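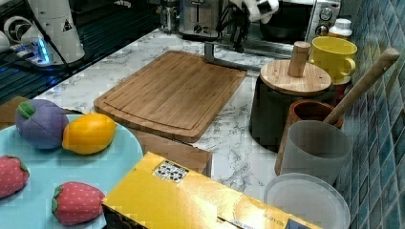
**How does a household robot learn to put away dishes and food in a kitchen it has never seen?**

It studies a large number of recorded examples, each one made by a person guiding a robot through the same kind of chore in a different setting.

Clemholm, a developer of training data for home and service robots, has opened a kitchen recording program at its Pletby site. The program will collect demonstrations of everyday counter work, including moving plush fruit onto and off plates, placing lids on pots, shifting mugs and cups, and clearing space on a crowded counter.

Operators guide the robot arm by hand controller while cameras record the motion and the surroundings. Each demonstration is stored with a short written instruction, such as "put the lemon on the cutting board." A learning system then uses the recordings to connect the words, the camera view and the movement of the arm.

The company has finished 459 hours of recording so far. The current task list has 85 chores, and 59 of them have passed review and are ready for customers. The others are still being recorded or are waiting to be checked.

"Our early recordings were too clean," said Touran Nazari, who leads data collection at Clemholm. "There was one cup on one table, and the system did fine until we put a second cup next to it. Now we leave the boxes, boards and appliances where they are and ask the operator to work with them there."

Soft toy foods take the place of real produce in most sessions. They keep their shape through repeated handling, and the same pieces can be used again from one week to the next. Cookware, mugs and utensils are ordinary household items, and operators change the layout between sets. A set usually has 150 demonstrations of a single chore.

Failed attempts are kept as well. If the gripper drops an item or misses a handle, the operator tries to recover without stopping the recording, and a reviewer labels the error later. Recordings with missing camera data or a wrong instruction are removed.

"A dropped lid used to go in the trash folder," said Bahman Talebi, review manager. "We changed that in the spring. The customers training on our data asked for more recoveries, and we had been throwing them out."

Najafi, a maker of service robots, is the first company to receive the kitchen recordings. It will use them to train a system for picking up and placing small items. Terms of the agreement were not released.

Clemholm plans to release the next group of reviewed chores in October. That group will cover drawers, cabinet doors and containers with fitted lids. The recordings are prepared with Zamier, the company's in-house labeling software, and are delivered with the written instructions and error labels included.

**About Clemholm**

Clemholm records and reviews robot demonstrations for companies that build learning systems for homes, kitchens and stores. Operators at Pletby work in two shifts.

Media contact: Siamak Rahimi, Clemholm press office, Pletby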